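# Clearing the Packing Table: Notes on Paper, Bins and Trays

The Arnlow workroom has operated a single packing table for most of its existence, and for much of that period the table was the least orderly surface in the building. This post records the arrangement now in use. Several readers of the earlier entry on shelving requested it, and the Nurklow site has asked for a written version to keep beside its own table.

## The question of paper

Parcels arrive at Arnlow padded with brown paper. It is serviceable material, and a good deal of it can be used a second time. Sheets that come out of a box reasonably flat are smoothed by hand, folded once and stored on the lower shelf by the door. Sheets that have been twisted, torn or balled up are not kept. Earlier practice was to save everything, and by June the shelf held enough paper to pad 130 boxes, most of it in pieces too small to wrap a cup.

The present rule is a simple one. Any piece shorter than 42 centimeters on its longest side is discarded. A length of tape on the shelf edge marks the measure, and in practice it is seldom consulted after the first week.

## Trays and bins

Two kinds of container are kept at the table, and their uses are not interchangeable.

Trays are for items that will be needed again the same day: labels, tape, string, the folding rule. A tray with a raised rim is preferred, as small items otherwise roll to the floor and are found in the evening. The trays are blue throughout the building. The color was chosen years ago for reasons that were not written down, and it has proved easy to find against a pale surface.

Bins are for what is leaving. An open top is preferred to a lid. The lidded bins purchased from Prarneo were well made, but a person with a box under one arm does not lift a lid, and the paper was simply left beside them. They have been moved to the storeroom, where they hold spare gloves and serve very well.

The bin stands at the side of the table, close enough that paper can be moved across the surface and over the edge without a step being taken. It was formerly kept against the far wall. Moving it was the single most useful change made this year and cost nothing.

## The surface itself

A white table shows everything, including pencil marks, tape residue and the gray film that cardboard leaves behind. Some regard this as a disadvantage. The view taken at Arnlow is that a surface which shows dirt is wiped more often, and the matte finish spares the eyes under overhead lighting. A damp cloth is sufficient on most days. Tape residue is removed with a little cooking oil, followed by soap.

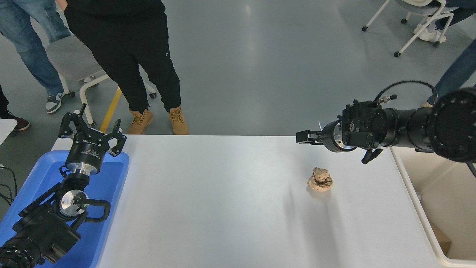

*One piece of crumpled paper on the tabletop, with the blue tray at left and the white bin at right.*

Loose paper is the item most often overlooked at the end of a shift. A single crumpled piece appears to do no harm, yet it tends to attract others, and by the following morning there is a small heap with a roll of tape somewhere underneath it. The closing routine therefore begins with paper, before any tools are put away. Paper goes first, then the trays are sorted, then the surface is wiped from the far edge toward the near one.

Chairs are the remaining difficulty. Those on casters travel, and they are to be returned to their places before the lights are turned off – a point on which compliance has been uneven.

## Matters still open

The Oyewole annex uses a smaller table and has asked whether one container could serve both purposes, with a divider. A trial is under way and the first results are mixed, as string has twice been thrown out with the paper.

There is also the matter of where the full bin is emptied. The recycling cage takes more than 3000 liters but stands at the opposite end of the yard, and in poor weather the trip is put off. A covered spot nearer the side door has been requested. Readers with experience of outdoor paper storage, particularly in damp climates, are invited to write in.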